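Can a machine clear the table yet? (or: who owes me 153 quid's worth of humble pie)

Home > General > Gadgets and Appliances

hajar_ouali
Started this because the other thread was locked after the dishwasher argument. My position, so that it can be held against me for ever: by the time my youngest leaves school there will be something in an ordinary kitchen that can take dirty plates off a table and put them somewhere sensible. It need not be quick. It need not be handsome. I have lived with two teenagers and my bar for "clears the table" is lying on the carpet.

She's in Year 9, so you've got 4 years to enjoy being right.

bench_tarik
Four years is brave. I spent eleven of them at Sandeck looking after a line that picked up plastic lids and put them on plastic tubs. Same lid, same tub, same place, all day. It was marvellous until the supplier changed the lid by the thickness of a fingernail, and then we had two grown men with brooms for a week.

A kitchen table is the lid changing every time you look at it.

Tarık

Morgan_no_relation
Plates are easy. Plates are flat and round and stay where you put them. The trouble is everything people leave on plates.

anas_t
Agree with Morgan. My mother-in-law stacks them with the forks still in between, so the pile leans. I have a degree and both hands and I still approach it like a bomb.

hajar_ouali
So you're all saying it can't be done, while my robot vacuum (a Konik, second-hand, named Gerald) does the hall every morning with no help from anybody.

bench_tarik
Does it do the hall, or does it do the bit of the hall with no shoes in it?

hajar_ouali
I decline to answer. We pick up the shoes first.

bench_tarik
There you are then. You tidy up for the machine so the machine can tidy up for you. I had the same arrangement with a cat.

mostafa.lahlou
I'll come at this from the other side, as I'm in a lab most days and this is more or less what we do. Tabletop stuff: plates, bowls, pretend fruit, one arm. The task sounds like something you'd give a toddler to keep them quiet. Put the banana in the bowl. Move the ketchup off the plate. You write it on the whiteboard in the morning feeling slightly embarrassed for everyone involved.

Then you spend the afternoon on the ketchup. A squeeze bottle lying down wants to roll, and if you pinch it in the wrong spot it swings round by its own weight and knocks whatever is next door. A person corrects for that without noticing. The arm has to be taught to notice, and then taught that noticing isn't the same as stopping dead.
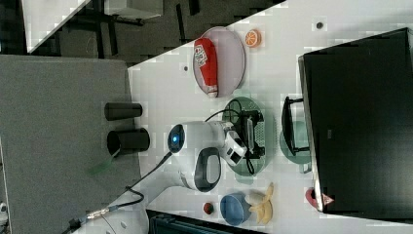 The other thing people don't expect is how much of the day goes on cables. You have a nice clean idea about grasping and then you lose an hour to a lead that's snagged on a bowl. If anyone ever sells you a kitchen robot, ask where the wires go. If they change the subject, keep your money.

So my honest answer to Hajar is that a machine can clear a table. It can clear a table it has met before, with things it has met before, in decent light, while somebody like me stands nearby with a hand near the button. Call it a table. I wouldn't call it your table.

iman_tazi
Pretend fruit! Why pretend fruit?

mostafa.lahlou
Real bananas go off, and they're a different banana by the end of the week. You'd be testing the banana. We did use real ones in March and the whole room smelled like a school bag.

Morgan_no_relation
Which rather proves the point. It can do fruit as long as it isn't fruit.

mostafa.lahlou
I knew someone would say that and I'd hoped for at least ten minutes.

iman_tazi
I'm going to defend the machines a bit, as I run a small workshop (picture frames, mostly) and I think the house people and the shop people are having two different arguments.

In the shop I don't need it to cope with everything. I need it to cope with one dull thing. We bought a used Trudier arm from a firm that was closing down, and all it does is lift cut lengths off the saw table and lay them in a tray. It did 2,000 of them in its first month and dropped 511. I was ready to put it out with the recycling. Then my nephew glued a strip of rubber to its fingers and now it hardly drops any. The nephew wants a share of the business.

Nothing clever about it, but nobody here misses that job, and my shoulder is speaking to me again.

bench_tarik
A quarter of them on the floor! We'd have been on the local news.

iman_tazi
They were offcuts to begin with, I'm not made of money.

anas_t
I think Iman's right that it's two arguments. In a workshop you can bolt the thing down, square up the tray, and shout at anyone who moves it. At home the tray is a table and the people who move it are your family, and shouting has been tried.

hajar_ouali
Nobody has yet told me why the dishwasher doesn't count. It's a machine. It does a household chore. It's been doing it since before I was born.

Morgan_no_relation
It counts for washing. It doesn't count for loading, unloading, or the conversation about which way up the bowls go.

bench_tarik
The dishwasher is the best robot anyone's made, precisely because somebody had the sense not to give it an arm. If you'd asked an engineer to copy a person washing up, we'd all still be waiting, with wet sleeves. I'd sooner see a table that swallows its own plates than an arm that picks them up.

mostafa.lahlou
I'd argue with that if it were earlier in the day. A table that swallows plates does one thing. The whole attraction of an arm is that the same one could do plates, then socks, then find the lid for the tub. I grant you it does all three badly at the moment. Badly and slowly. I've watched it think about a bowl for longer than it takes me to eat what was in it.

But it's better than it was. When I started we were pleased if it touched the right object. Now we get cross if it sets it down crooked. I take that as progress, even if it feels like being annoyed at a higher level.

anas_t
Would you have one at home? Yes or no.

mostafa.lahlou
With the good plates out, no. With the plastic ones and a day off, I'd be delighted, and my wife would go to her sister's.

bench_tarik
I'll put it in writing for Hajar, then. 28 December 2018: Tarık says no table clearing in an ordinary kitchen inside your four years. If I'm wrong I'll come round and do the washing up by hand for a week.

hajar_ouali
Accepted. You'll be loading the dishwasher, though, I'm not a monster. Bowls go at the back, facing forward.

Morgan_no_relation
Facing DOWN, surely.

iman_tazi
Oh no.

Moderator
Please keep it to robots. The bowl discussion has its own thread and that one's locked as well.

hajar_ouali
Gerald has just eaten a sock, for anyone keeping score. Does anybody know how you get the brush off a Konik without the little tool?

anas_t
Flat screwdriver, left-hand side first, and push it in before you lift. Mind the clip.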